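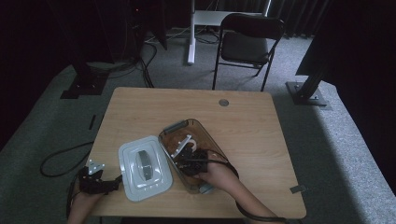 *Lid off, on the pale wood table.*

Mon 2 November

I've been trying to work out why the Jirkiler tailings dam makes me so cranky, and I think it's the word "legacy". The old mine shut, the company that ran it is long gone, and what's left is a pond of grey muck held back by a wall of dirt, uphill from the creek where half the town learned to swim. We call that a legacy site. My nan left me a teapot, and that's a legacy. A pond full of arsenic is something else!

For anyone who missed the September meeting (the hall was packed and the urn died early), Nitell wants to buy the lease and reprocess the tailings for the metals the old plant left behind. In return they'd cap whatever's left and put up a bond to cover the cleanup. Plenty of my neighbours think it's a gift. Plenty of others think it's the same old trick in a newer hat. I've landed somewhere grumpy in the middle, so bear with me.

I don't mind the reprocessing. If there's money in that muck and somebody wants to dig it out and make it safer on the way through, good on them. What I can't get past is the rain. The spillway was designed for a storm of 240 millimetres over three days. We got 300 in the winter before last, and the only reason the wall didn't get properly tested is that the pond happened to be low after a dry autumn. The proposal keeps the same design storm. I read that page twice, then went and made a cup of tea and read it again.

Ida Böttcher asked about this from the floor, very politely, and was told the figure meets the current guideline. Well, sure it does. The guideline was written when a wet winter meant something different, and the rain hasn't read it.

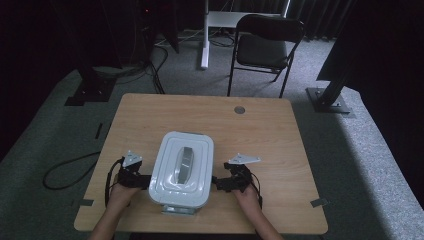

*The white container with its grey-handled lid.*

Then there's the monitoring. Nitell is offering 5 years of water testing after the cap goes on. Five! Arsenic doesn't get bored and wander off. Over at Blöndal the seepage turned up well after everybody had packed away their clipboards, and the folks downstream were on trucked water before anyone would even say whose job it was to look. I'd want testing for 100 years, with the money set aside now, in an account the company can't touch. People laughed when I said that at the pub, but the pond will still be there, so I don't see what's so funny about it.

And could we please have the results somewhere an ordinary person can find them? The Otus creek gauge is already online and I check it most mornings over my toast. Stick the arsenic readings next to the water level, same page, same colours. If they're good, everyone relaxes. If they're bad, we know to keep the kids and the dogs out.

I'll probably end up supporting the thing, if I'm fair about it. Leaving the wall as it stands is a choice too, and a pretty poor one. But I want a bigger spillway and a much longer cheque before I put my hand up, and I'll be saying so in my submission. Yours can be one paragraph, by the way. They have to read the short ones as well.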